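Progress report to the Whitfield fund
Project: Learning to push and sort from demonstrations
Site: Trindenwood workshop, Flasthorpe
Date of report: 26/12/2024

1. Summary

In this period we moved from building the work cell to collecting examples every working day. The target in the agreement is 3000 accepted examples for the first training set. At the closing of this report we have 1955. We are behind the plan that we sent in September, and the reasons are given in section 3. The spending is within the budget line for equipment, and a little under it for staff hours.

2. What was done

The cell is now fixed and we do not change it between sessions. The arm works over a maple board on the perforated table, and it moves the small plastic blocks with a simple straight tool. We decided against a gripper for this phase. Pushing is slower, but the contact between tool and block is what we want the system to learn, and with a gripper much of this would be hidden.

Each example has one written instruction, one recording of the operator's movement and the camera stream. The instructions are short and in common words, for example "push the yellow heart next to the green star" or "bring the red cylinder to the front of the board". Operators first received a fixed list of 200 instructions. After the first weeks we saw that they began to do the same movement for the same sentence, almost from memory, so now they may also write their own, and a second person reads them before they enter the set.

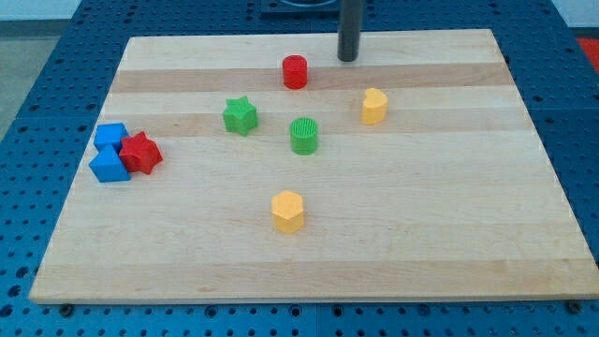 The starting layout is also important for us. Before, the operator put the blocks back by hand, and people like to put things in good order, with equal space between them. The system then learned very well on tidy boards and badly on others. Now the blocks are mixed with the tool at the start of a session, and each new example begins from where the last one finished. Blocks that touch each other are left so. These are the difficult starts, and we have too few of them in the older part of the set.

3. Problems and delays

The main delay came from the clock difference between the camera and the arm controller. It was small in the morning and grew during the day, so late examples showed the tool in one place and the recorded position in another. Tralteck sent us a new version of the controller software, and the difference is now corrected at the start of each recording. The affected examples were removed and are not in the number given in section 1.

A second problem was the rejection rate. Many recordings were refused for small reasons – a pause of the operator, or a block that turned a little at the end. We discussed this inside the team and changed the rule. A pause is now accepted if the task is completed after it. We think that such recordings are useful, as the system will also meet moments where the first push is not enough.

We also lost six working days when the heating of the workshop was repaired.

4. First training result

A first model was trained on the examples that were ready. It follows instructions with one block and one clear direction in most trials. With instructions that name two blocks it often goes to the correct block first and then stops too early. The star shapes are sometimes confused with each other when the color is not named in the sentence. We do not want to give a success rate yet, because the test list was changed two times and the results cannot be compared.

5. Next period

We will continue the collection until the target is reached, with more sessions given to instructions with two blocks and to starts where blocks are in contact. The test list will be closed and not changed again. We ask the fund to agree to move the date of the first training set by one reporting period, without change in the total amount. A corrected plan is attached – the table of costs is the same as before, only the dates in the second column are new.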